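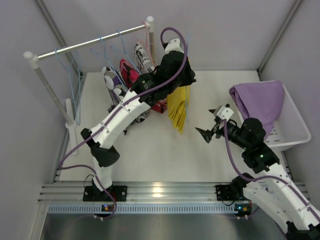
The marsh at Garnitia had 543 acres and one road in, and I had been its seasonal ranger for exactly nine days when the cranes came back. Nine days! I hadn't even learned which of the two keys opened the pump house. I had spent that morning in the visitor hut sorting the school coats, the small ones we lend to kids who show up in T-shirts, and I'd gotten them all onto hangers on the rack, with a white plastic basket over to the right of it. Then I heard it. If you have never heard a crane from a mile off, think of a wooden rattle being shaken inside a trumpet, and then think of your whole chest answering.

I ran. I left the door open and the radio on the desk and I ran down the dike in boots a size too big, and there they were, coming in over the Dirnik hills in long loose strings, legs trailing, calling and calling. The old logbook said the most anybody had ever seen here in one spring was 2388, back before the upper creek was dammed. Last March there had been 55. I knew that number the way you know your own phone number, because it was painted on the board by the gate, and every visitor asked me whether it was a mistake.

It wasn't a mistake. The water had gone, and the birds had gone with it. But over the winter the Pesonen family had opened their old sluice and let the creek run where it used to, right across their best hayfield, and by the time I arrived the low ground was shining like a tray. Teal had found it first, then the snipe, then a muskrat who seemed to think the whole project was for him.

I lay down flat on the dike. The grass was soaked and so was I in half a minute, and I didn't care one bit. The first string dropped its legs, tipped sideways, spilled the air out of its wings and landed in the flooded hay. Then the next. One bird bowed to another, picked up a stick, and threw it in the air! It caught it, too, and threw it again, and the other one jumped straight up with its wings open, and after that they were all at it, the whole gray crowd of them leaping around like kids let out early.

My supervisor drove over from the Brivance station when I didn't answer the radio. She had a speech ready, I could tell from the way she shut the truck door. She got as far as the top of the dike. Then she got down in the wet grass next to me and held out her hand for the binoculars.

"How many?" she whispered.

"I keep losing my place," I said. "They won't hold still."

"Start from the willows and go left."

So I did. I started from the willows and went left, and I got past 55 before I had even reached the fence, and I must have made some kind of noise, because she put her hand on my sleeve. Another string was coming in over the hills. I wiped the lenses on the only dry corner of my shirt and started again.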